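Stores and Facilities Notes: the Ulham stockroom door

The stockroom at the Ulham site had its door hardware on the February list, together with the floor touch-up and the incoming seating. The door is the part most readers asked for, so it comes first, and the seating and floor follow in short form. 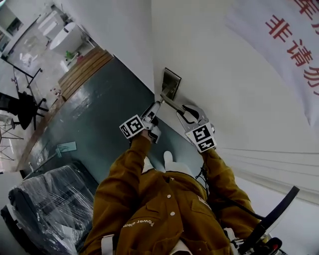
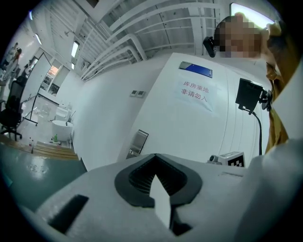
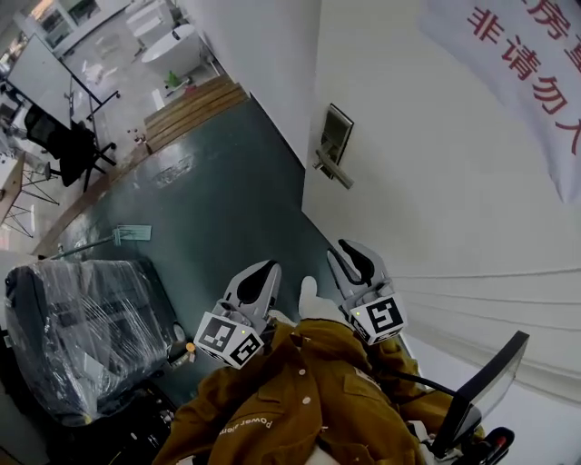
Ulham, stockroom area. First picture: lever handle and plate. Second: the door, with its red-lettered sign. Third: wrapped office chair on the painted floor.

Door hardware. The lever is metal and sits on a rectangular brushed-metal plate. The work order covers the lever return, the plate fixings and the latch. Return is checked by pressing the lever to its stop and releasing it slowly; it should come back to rest without help from the hand. A lever that hangs below its rest position points to a weak spring or to a plate that has been overtightened and is binding the spindle. Back the fixings off a quarter turn before ordering parts. Kellow supplies the spring cassette under part 426, and two are held at Ulham.

Plate fixings are to be tightened by hand only. Power drivers have stripped the threads on two doors at the Judora building, and those plates now need through-bolts. Clean brushed metal along the grain with a damp cloth and no abrasive.

Signage. The sign reads 库房重地 over 非请勿入, in red on white: storeroom, restricted area, no entry unless invited. It is a paper sheet fixed with tape. Paper is acceptable under the current site rules, but sheets that curl or fade should be reprinted at the same size and put back in the same position. The wording stays as it is. Requests for a rigid version go to Fedoruk with the door number.

Seating. Leave the clear film on office chairs until they reach their final desk. It keeps dust off the upholstery, and a wrapped chair is easy to tell from one already issued. Record the chair on the intake sheet before the film comes off. Film goes in the soft plastics bin, with tape removed. Wrapped chairs may stand on the painted floor for up to 13 days, clear of the door swing, with 900 mm left for passage.

Floor. The dark green paint has scuffing in places. Scuffs that wipe off with neutral cleaner need no report. Marks that have gone through the coating are patched when they pass 300 mm in length - shorter ones wait for the annual recoat. Small loose items should be picked up before the floor is washed, including anything lying close to chair bases, where the mop tends to push it out of reach.

Next issue: shelf labels at Judora and the revised intake sheet.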